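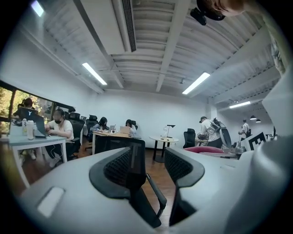

Ceiling lights and ventilation grille, open-plan office.

Office lighting maintenance: frequently asked questions

Piven supplies replacement panels, drivers and emergency packs for suspended and surface-mounted office lighting. The answers on this page apply to the Bolholm and Gestard ranges unless stated otherwise.

Can I replace fluorescent tubes with LED tubes in the same fitting?
In most cases, yes, but the fitting must be checked first. Fittings with a magnetic ballast normally need the starter replaced with the dummy starter supplied with the tube. Fittings with electronic ballasts need either a compatible tube or rewiring to bypass the ballast. Rewiring changes the fitting from its original design, and whoever does the work takes on responsibility for its safety. It must be carried out by a qualified electrician and the fitting relabelled.

What is the difference between the Bolholm and the Gestard panel?
The Bolholm is a recessed panel for grid ceilings. The Gestard is a surface-mounted version with a deeper frame for solid ceilings. Both use the same driver, and the diffusers are interchangeable.

One end of a fluorescent tube has gone black. Is this a fault?
Blackening at the ends is normal late in the life of a tube. If it appears within 100 hours of fitting, suspect the starter or the ballast.

Should all tubes be changed at once?
Group replacement is usually cheaper where access equipment has to be hired. It also avoids differences in colour between old and new tubes.

How do I dispose of old tubes?
Fluorescent tubes contain mercury and must be kept apart from general waste. Store them whole, in a rigid container, and use a licensed collector. If a tube breaks, air the room and do not use a vacuum cleaner.

Why do the panels flicker when dimmed?
The usual cause is a mismatch between the dimmer and the driver. Check the driver label for the control type. Up to 58 drivers may be connected to one Georgiou control unit; above this number the signal becomes unreliable and a second unit is needed.

How often should diffusers be cleaned?
Once a year in offices. Fittings close to air supply grilles collect dust faster and should be looked at every six months. Isolate the supply, wipe with a damp cloth and mild detergent, and leave to dry before switching on. Solvents will craze the diffuser.

How often must emergency fittings be tested?
A short function test every month and a full-duration test every year. Record both in the site log book.

What is the smallest order?
9 panels for either range. Drivers are sold singly. Full pallet orders of 1,065 diffusers are made to order.

Who answers technical questions?
Fitzgerald Castellanos, technical support. Please quote the code printed on the driver label.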